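3.2 Household interviews and the food log

Each participating household completed two instruments: a structured interview on purchasing and storage, and a seven-day food log. The interview took place in the home at a time chosen by the respondent, and was carried out in Urdu or English by one of two interviewers (Frimpong and Paracha). It covered where produce was bought, who bought it, how far in advance meals were planned, and where items were kept between purchase and use. A short closing section asked the respondent to recall the last item thrown away and the reason for discarding it. Interviews lasted some 60 minutes, with the longest in households of three generations, where more than one adult shopped.

The food log was a paper booklet with one page per day. Respondents entered each item of fresh produce that came into the home, was eaten, was given away, or was discarded. Quantities were recorded in pieces for whole items and in handfuls for loose leaves and beans. We did not ask for weights. In the pilot, respondents who were given a kitchen scale stopped making entries earlier in the week than those who were not, and the loss of complete days outweighed the gain in precision. Piece counts were converted to mass using the mean weights in Appendix B, which were obtained by weighing produce bought at the same markets during January.

Of the households approached in the Surus and Wolon districts, 60 agreed to take part. Surus has two covered markets and a large number of street sellers; most residents there can buy produce within a short walk. Wolon is newer and less dense, and the main source is a single supermarket on the ring road. The two districts were selected for this contrast and are not meant to represent the city as a whole. Recruitment was by letter followed by a visit. Households in which any member worked in food retail were excluded.

3.3 Item categories

Log entries were coded into 27 categories. The scheme began from the one used in our earlier work on shared kitchens and was revised after double coding of the pilot booklets. Three revisions affect the results reported in Section 4. First, citrus was split by size, as small fruit was mostly eaten between meals and large fruit was more often cut and served. Second, tomatoes were separated from other salad vegetables, given how often they were cooked. Third, corn on the cob was given its own category and was no longer grouped with grains. Items typical of the categories in the first two groups of the scheme are shown in Figure 2.

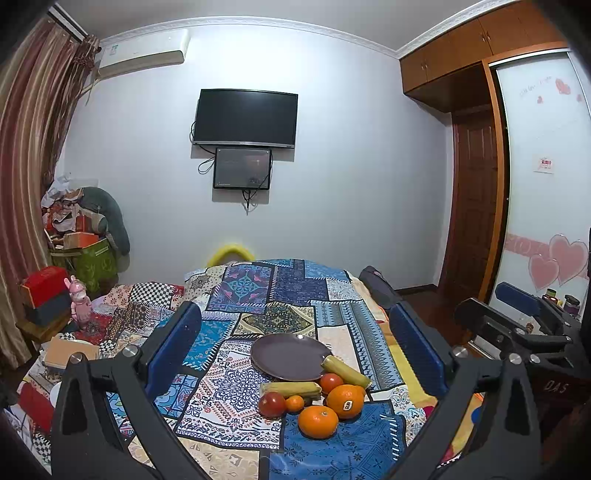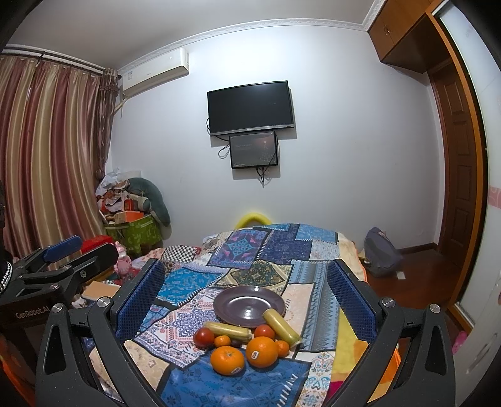 Figure 2. Whole produce with a plate. The two pieces of corn belong to category 9 (corn on the cob) in both views.

Packaging was coded separately from category, on a three-level scale: none, partial (a band, net, or open bag), and full. An adhesive label on a single piece of fruit was treated as no packaging. Where the booklet did not state how an item had been sold, the packaging field was left blank and the entry was dropped from the analysis in Section 4.3 only.

After removal of duplicate lines and entries that could not be read, the logs yielded 1,058 entries. Two coders worked independently on the full set. Disagreements were concentrated in leafy vegetables and fresh herbs, where respondents used local names that cover more than one plant. These were settled in discussion with a third coder (Yousafzai), who had not seen the earlier codes. All other categories were coded with few differences, and no further merging was considered necessary.

3.4 Limitations of the log data

Self-reported discard is likely to be understated. Respondents may forget small amounts, and some may prefer not to record them. We have no independent measure of household waste against which to test the size of this error, and the estimates in Section 4 should be read as lower bounds. The error need not be equal across categories. Whole items are easier to remember than trimmings, so categories made up of large pieces are probably reported more completely than leaves or herbs.

A seven-day period also favors items bought weekly. Onions, potatoes, and other produce bought in bulk may enter the home outside the logging period and be used within it. For these categories we report use and discard but not purchase. Seasonal variation is outside the scope of the present data.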